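Home | Products | Test Reports | News | Contact

PRESS RELEASE
February

Haltano Publishes Fingertip Comparison for Light Robot Arms Handling Dried Leaves

Haltano, a test laboratory for small automation equipment, has released the results of a bench comparison of five fingertip coverings for light servo-driven robot arms. The work covers one task: picking dried whole leaves from a loose pile and placing them on a tray without breaking them. The full report is available on request to equipment builders, herb packers and integrators.

The comparison was carried out over 929 scored pick attempts. All five coverings were fitted to the same gripper and run with the same controller settings. Leaves came from a single lot supplied by Breltari, a packer of dried kitchen and tea herbs.

Background

Dried leaves are hard to grip for three reasons. They are light, so a finger that closes too quickly pushes them away. They are brittle, so a finger that closes too firmly cracks them along the vein. They also curl as they dry, and a position that suits a flat leaf will often miss a folded one.

Most published gripper data refers to boxes, bottles and machined parts. Breltari asked for figures on its own product before choosing a fingertip for a planned sorting station.

"We had a shelf of sample tips and no common basis for comparing them," said Comfort Sowah, process manager at Breltari. "Each supplier had used a different test object, and none of those objects was a leaf."

Test method

Leaves were heaped in a round dark gray pan on a plain white surface. The pile was turned over by hand between runs and topped up to a marked weight. The arm approached from one side and reached over the pan. Contact near the rim was included in the scoring, as a pan in production will not always be full or centered.

A pick was scored as good if one or more leaves were lifted, carried to the tray and released with no new break visible under a magnifier. Lifts that ended in a drop were scored as failed. Lifts that delivered a broken leaf were logged separately, so that buyers can weigh speed against damage.

Closing force was limited in the controller and held at the same value for all coverings. The Kevent controller used in the test records servo current at each joint, and these records were compared with the operator's log after every run.

With a soft band around the tip, the finger can rest on the topmost leaves at the edge of the pan before the closing move begins. 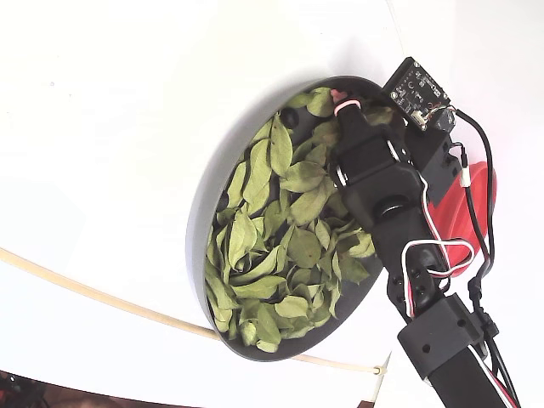

Results

The soft band gave the highest share of good picks, at 62 percent. Bare plastic was the weakest of the five and also produced the most broken leaves. The ribbed covering lifted well from the middle of the pile but lost leaves against the pan wall, where the ribs caught on the rim. The two remaining coverings, a thin film sleeve and a molded cap, fell between these results and could not be separated with confidence.

Wear was checked at the end of each series. The film sleeve had to be replaced 2 times. No other covering was changed during the test.

Teodor Enache, who led the bench work at Haltano, said the approach angle had more effect than the laboratory had planned for. "A steep approach presses the pile down and the next pick suffers. We fixed the angle early and kept it fixed. Anyone repeating the test should do the same or the figures will not line up."

Limits of the data

The figures apply to one leaf type, one lot and one closing force. Room humidity was logged but not controlled. Cycle time was recorded and appears in the report appendix, but it was not used for ranking. The test did not cover food contact approval, and buyers should obtain the relevant papers from the fingertip supplier.

Aarti Singhal, head of test methods at Haltano, said a second series will use the same pan and scoring sheet with a camera-guided approach in place of stored positions.

Availability

The report, the raw pick log and the controller settings file are supplied together. Requests should state the intended product and arm type. Bench time for customer fingertips can be booked through the laboratory office.

Press contact
Zamfira Văduva, Haltano Press Office

Recent releases
- Zamfir Wrist Joint: Backlash After Extended Running
- Cable Routing on Small Arms: Notes for Integrators
- Kevent Controller Settings File Updated
- Laboratory Office Hours for Spring

This site uses cookies to remember your settings and measure page visits. Accept | Manage settings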